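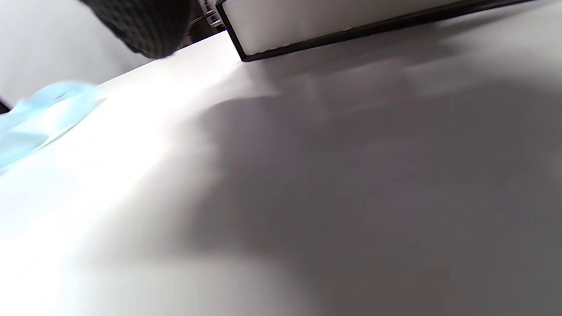
Begehungsprotokoll Arbeitstische – Prüfpunkte und Bemerkungen

Objekt: Haltar, Gruppenraum 2
Datum der Begehung: 31.05.2018
Prüferin: Shirin Mousavi
Verteiler: Laine Eglītis, Kęstutis Ozoliņš

1. Tischoberfläche
Prüfpunkt: glatt, ohne Fugen und Ausbrüche.
Ergebnis: in Ordnung.
Bemerkung: Der im Bild sichtbare Teil der weißen Tischplatte ist matt und ohne Markierungen. Kanten an der Unterseite sind bei der nächsten Begehung gesondert zu prüfen.

2. Beleuchtung und Blendung
Prüfpunkt: gleichmäßige Ausleuchtung der Arbeitsfläche.
Ergebnis: Mangel, gering.
Bemerkung: Auf der linken Seite sehr heller Lichteinfall, nach rechts ein breiter, weich begrenzter Schatten. Messung mit dem Luxmeter an drei Punkten nachholen. Sollwert gemäß Hausordnung: 300 lx.

3. Wandanschluss
Prüfpunkt: Wand hinter dem Tisch sauber, Anstrich intakt.
Ergebnis: in Ordnung.
Bemerkung: Heller Anstrich, keine Maßnahme.

4. Standfestigkeit
Prüfpunkt: Tisch kippelt nicht, Verschraubung fest.
Ergebnis: in Ordnung nach Nachziehen.
Bemerkung: Stellfuß hinten links um eine Umdrehung korrigiert.

5. Reinigung
Prüfpunkt: Reinigungsplan ausgehängt und abgezeichnet.
Ergebnis: offen.
Bemerkung: Die Unterschriften für Mai sind unvollständig – Nachtrag durch Frau Eglītis.

Inventarnummer des Tisches: 54
Gezeichnet: S. Mousavi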